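Main page Contents Places Crafts and trades Random article Help

Skirting (interior finish)

Skirting, also called skirting board or, in North American usage, baseboard, is a strip of material fixed along the foot of an interior wall where it meets the floor. It covers the joint between the two surfaces, protects the wall from knocks and from wet mops, and gives a straight line to an edge that is seldom straight in itself. Skirting may be made of timber, plaster, stone, tile, plastic or metal.

Purpose

Walls and floors are usually built at different times and move at different rates. A timber floor swells and shrinks with the seasons and is laid with a gap at its edges to allow for this. The skirting hides the gap and should be fixed to the wall only, leaving the floor free to move beneath it. In older houses it also covers the lower edge of the plaster, which was often stopped short of the floor to keep it clear of damp.

History

Early skirtings in stone houses were often no more than a band of dark paint or limewash. The lower chapter room at Kirkeck, begun in 1208, keeps a painted band of this kind along its north wall, although the present colour is a later renewal. Timber skirting became common in better houses once panelled rooms were in fashion, and stayed in use after full panelling was given up. In many nineteenth-century town houses the height of the board followed the standing of the room. At Grullcombe, a terrace of 58 houses, the front parlours have boards nearly 300 millimetres high, while the attic rooms have a plain strip with no moulding.

Shorter boards became usual in the twentieth century as ceilings were lowered and mouldings went out of fashion.

Materials and forms

Softwood, painted, is the most common material in British houses. Hardwood is used where the board is to be oiled or waxed. Tile and stone are preferred in kitchens and wash-houses. The Lục pattern, a glazed tile with a rounded top edge, is made for this use and is sold in four heights.

Metal skirting is found mainly in workplaces, schools and clinics. It is thin, takes up little room and can be wiped down easily - though it dents under a heavy blow and is hard to straighten afterwards. The Turkico section, a folded strip with a return at the top, is clipped to a rail screwed to the wall.

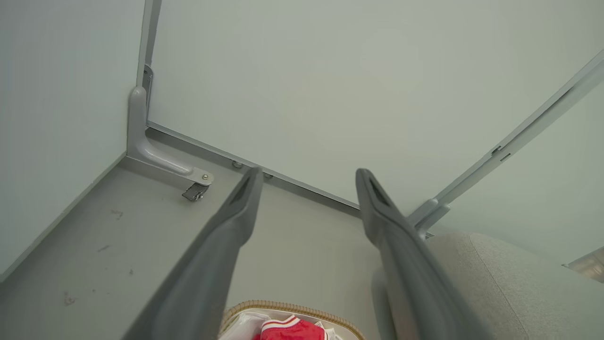
Should skirting be fitted before or after the floor?

Timber skirting is normally fitted after a hard floor and before a carpet. Where an existing board is to stay in place, a small bead may be added to cover the gap.

Care

Painted boards are washed with warm water and a little soap. Gaps along the top edge are filled with a flexible filler, which is left to set before painting.

This article was last revised on Aug 27, 2018.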